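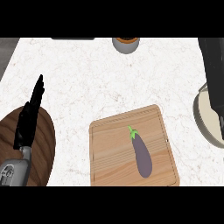 Light wooden cutting board with a juice groove, on a white marble countertop.

Uton board oil, two months of use

I bought the Uton board oil in January, after my old bottle from Galtisell was finished. I cook every day for my family and I have three wooden boards, so the oil is not a small question for me. The boards get dry in winter when the heating is on, and one of them already had a thin crack at the end.

The bottle is 363 ml. It is a metal bottle with a screw cap and a small plastic insert with a hole. On the label it says mineral oil and beeswax, no perfume, no color. It really has no smell. The Galtisell oil had a lemon smell which stayed in the bread for some days, and my husband did not like it.

The instructions ask for a washed board which has dried for one night. Then you put oil on both sides, wait four hours, and wipe off what is left. I did it in the evening and wiped in the morning, which is longer than they say, and it made no problem. For the first time I gave every board 2 coats. After this I do one coat every third week.

What I like is how it goes into the wood. With Galtisell the surface stayed greasy until the next day and a paper towel would stick to it. With Uton it feels dry after the wiping, and water stays in drops on top for a good while. The crack did not close, of course, but it did not grow either.

What I like less is the wax. In a cold kitchen it sits on the bottom of the bottle like snow, and you must put the bottle in warm water and shake it well. The label tells you this in very small letters and I noticed it only after the first board. Also the hole in the insert is too big. I squeezed nothing, I only turned the bottle over, and I had a puddle. Now I pour into a cup and use a piece of an old T-shirt.

If your board has a juice groove, be careful there. The oil collects in it, and when it is cold again the wax becomes white and soft. I clean the groove with a cotton swab before I leave the board for the night. A flat board is much easier.

The price is higher than Galtisell, but I use less of it each time. My bottle is still more than half full. I also tried a sample of the Aaltonen board cream at a friend's house. It is thicker and easier to put on without a mess, but it needed more rubbing than I have patience for, and my hands are not so strong.

I ordered from the Gindale shop. The package came in four days and the cap was closed well, with no leaking. They also sell a 1000 ml can, which I would take only for a wooden countertop or many boards.

Four stars from five. I will buy it again, and I hope they change the insert.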